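Subject: Re: [home-robotics] wiping tables, are we there yet?

Hello all,

Sorry for the slow answer, Rostislav, I had your message open in a tab for most of December and kept meaning to get back to it!

On 4:10 pm Rostislav Slanina wrote:

> I keep reading that chores are nearly solved, and then I look at what
> people are working on and it is one cup, one plate, one sock. My mother
> in Stescombe would like a machine that clears the table after supper
> and wipes it. Is that two years off or twenty? And why does everybody
> start with tables?
>
> Rostislav

Well, I can only speak for our little corner at Flukisberg, but I'd say your mother should hang on to her dishcloth for now. We start with tables because a table is flat and sits at a nice height, and you would think that makes it easy. I thought so too when I joined (I came from packaging lines, where everything is bolted down and arrives on time). 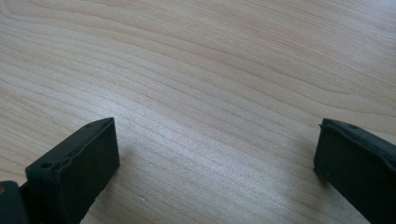 The trouble with wiping is knowing when you are done. A person glances at the wood, tilts her head a bit, runs a palm over it and feels the sticky spot the jam left. For a camera, wavy grain and a patch of shine can look an awful lot like a smear. We did 1127 demonstrations for the Zerisia model last fall, and the policy that came out of them was lovely at picking up spoons and hopeless at deciding whether a table needed wiping. It would go back over a perfectly good stretch again and again, bless it, and then leave the crumbs in the corner.

Picking things up is in better shape. On our last set of trials Lis managed 88 out of 100 with ordinary kitchen things, which made us all very happy until we switched on the ceiling lamp and had to start over with the glossy plates. 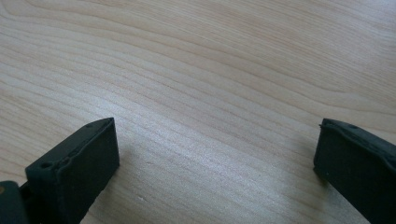
So my guess, for what it's worth, is that clearing comes first and wiping a good while after. Clearing has a plain finish to it, with the cup either in the rack or still on the table. I could see a slow, fussy machine doing that in a real kitchen within a few years, if the family doesn't mind waiting and keeps the good glasses out of reach. For wiping I think we need some sense of touch in the fingers, or at least a way to feel the cloth drag, and I haven't seen anything there I would want to leave alone with a bowl of soup nearby.

If anybody on the list has tried force sensing with a damp cloth, I would dearly love to hear how it went, even if it went badly. And Rostislav, do ask your mother what she would want done first. Mine said the oven, and I had no answer for her at all.

Warmly,
Afroza Weerasinghe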